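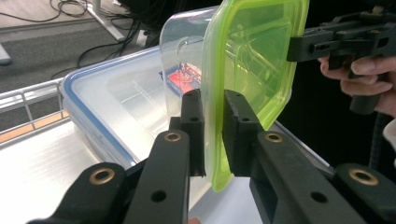

Asmaa Farouk
Student build lead, Hemeck bench

March, 4 pm. Mohcine says we have 200 usable lid demos. I say 19, and that's being kind. He counts any run where the lid ends up on the box. I want it seated on all sides.
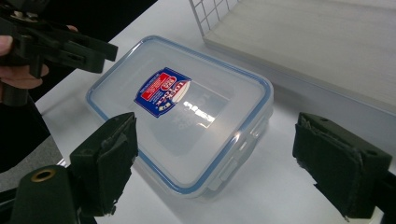
Success rule for the Tasine writeup is still unsettled. Mohcine wants the policy to judge "closed" from the picture alone. I doubt it. With glare across the lid like that, would you trust it? Try 4 runs with the lights dimmed before I sign off.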